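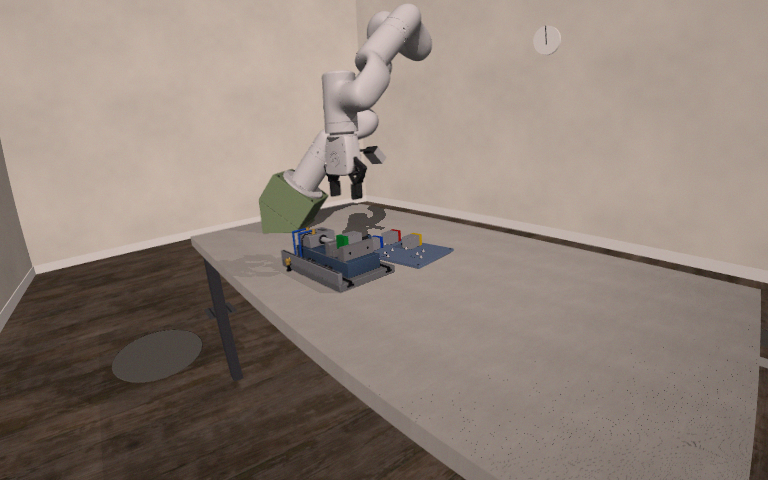

Kissenbezüge aus Leinen – Hotelverschluss oder Reißverschluss?

nadelfee_77
Hallo zusammen! Ich bin gerade total im Kissenfieber und habe mir bei Terkorley sieben Bezüge in Salbei und Ocker bestellt, alle mit Hotelverschluss. Der Stoff ist ein Traum, schön griffig und richtig schwer! Jetzt überlege ich, für die Gartenbank noch zwei dazu zu nehmen, die gibt es aber nur mit Reißverschluss. Wie sind eure Erfahrungen?

Gritberg
Reißverschluss, immer. Beim Hotelverschluss guckt bei mir nach einer Woche das Inlett raus, vor allem auf dem Sofa.
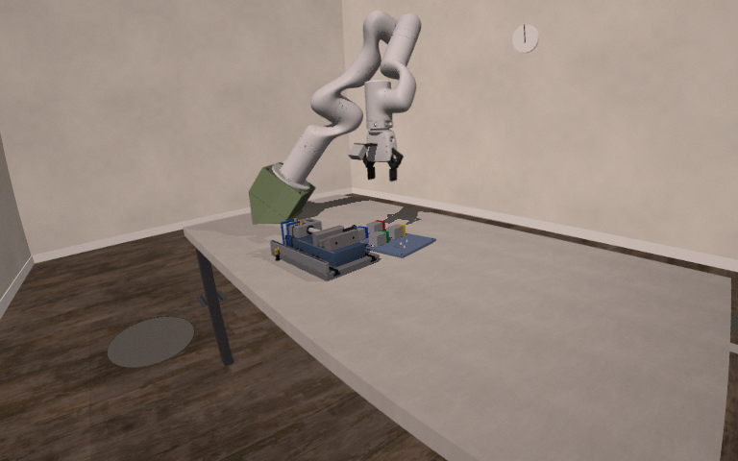 Bei 50x50 nehme ich außerdem das Inlett eine Nummer größer, dann stehen die Ecken richtig schön.

nadelfee_77
Oh, das mit dem größeren Inlett probiere ich aus! Federn oder Faser?

Monti
Federn! Einmal draufhauen und das Kissen sitzt. Beim Verschluss sehe ich es aber anders als Gritberg. Ich habe Hotelverschluss mit 20 cm Überlappung, da rutscht gar nichts. Die billigen haben halt nur die Hälfte.

Gritberg
20 cm habe ich im Laden noch nie gesehen. Selbst genäht?

Monti
Ja, von Nele Vanhove, die hat den kleinen Stand auf dem Stoffmarkt in Plullham. Im Juli ist sie wieder da, ich freue mich jetzt schon drauf. Sie näht auch nach Maß.

wollmaus
Darf ich kurz was zum Waschen fragen? Mein Ockerbezug ist nach der ersten Wäsche bei 40 Grad eingelaufen und das Inlett geht kaum noch rein.
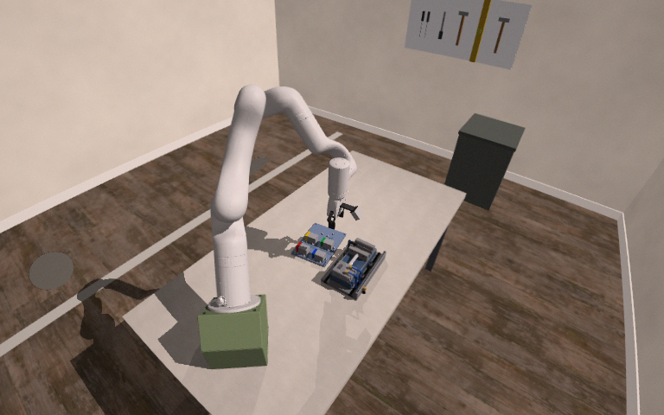

Vorgewaschen war der Stoff laut Etikett. Trockner habe ich nicht benutzt, nur mit 600 Umdrehungen geschleudert.

nadelfee_77
Ui, wie ärgerlich! Ich wasche Leinen nur bei 30 Grad und ziehe es feucht in Form. Klappt super, und die Knitter mag ich sowieso.

Gritberg
40 Grad muss vorgewaschenes Leinen abkönnen. Würde ich reklamieren.

Monti
Da sind wir uns mal einig :-) Ich drück die Daumen, wollmaus!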